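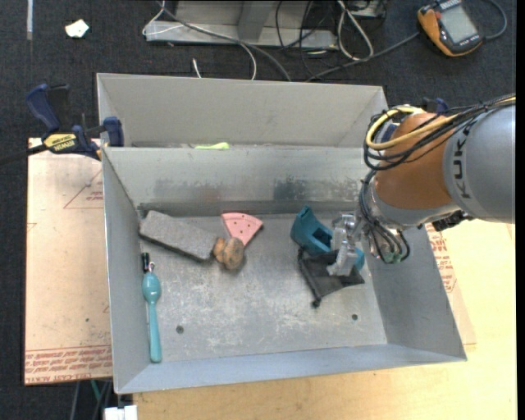 Mahrous Lab study finds less than expected in "confidence" scores for robot picking

TARVILLE, June. A robot's own estimate of how likely it is to pick up an object is a weaker guide than many published results suggest, according to a study released this month by the Mahrous Lab in Tarville. The lab ran 1337 grasp attempts on mixed household and toy items in open metal bins and compared what the software predicted with what the arm did.

The study, titled "Under," set out to test a popular claim: that a grasping system trained mostly in simulation can tell good grasps from bad ones well enough to be left alone. The authors say the claim holds up for simple, solid items lying apart from each other. It holds up poorly for almost everything else.

Bin picking is the job of taking loose objects out of a container one at a time. Press materials in this field, including some put out by this lab in earlier years, tend to lead with a single success rate. The new paper gives no overall rate. Its authors argue that such a number mostly reflects which objects went into the bin and how they were laid out, and that readers have no way to check either one from a percentage.

What was tested

The team used 53 objects, among them spoons, toy food, blocks and thin mesh pieces. Objects were moved between two bins by a KUKA arm with a metal gripper. Before each attempt the software gave the chosen grasp a score. An attempt was counted as a success only if the item was lifted clear of the bin and put down in the target area without another item coming along with it. Many groups count a lift alone, and the paper reports results under both rules so that the gap can be seen.

High scores were often wrong in the same few situations. Flat items lying against the bin floor were rated as easy and then missed. Items overlapped by a neighbor were rated as if they were free. Long, thin items close to a wall drew high scores for approaches that left the fingers little room.

The authors also report that 11 of the objects accounted for most of the disagreement between score and outcome. Leaving those out would have made the method look very good. The lab says it is publishing the full object list, with the outcome of every attempt, so that others can see what happens when items are dropped from the count.

A modest fix

The paper does offer a method of its own. After each failed attempt, the software lowers its score for similar grasps on nearby surfaces for the rest of that bin. This cut down on repeated failures at the same spot. It did not make the first attempt any better, and the authors do not claim that it did. In sparse bins it made no difference that could be separated from chance.

A second idea, adding more simulated training scenes, was dropped from the final method. It improved results in simulation and had no clear effect on the real arm.

Limits of the study

All of the work was done with one arm, one gripper and one style of bin. The objects were chosen by the same people who wrote the software, a weakness the paper states on its first page. To get at least a partial outside check, a workshop in Prunemville picked 13 additional items without seeing the method and sent them to the lab. Results on those items were worse than on the lab's own set. They are reported separately and are not averaged in.

Speed was not studied. The arm was run slowly throughout, and the lab advises against using the results to estimate how many items per hour a similar setup could handle. The paper also makes no claim about warehouse use.

Availability

The paper, the attempt log and the scoring code can be requested from the Mahrous Lab in Tarville. The paper has not yet been peer reviewed. Groups that repeat the tests and get different results are asked to send in their logs, including those from runs that were stopped early.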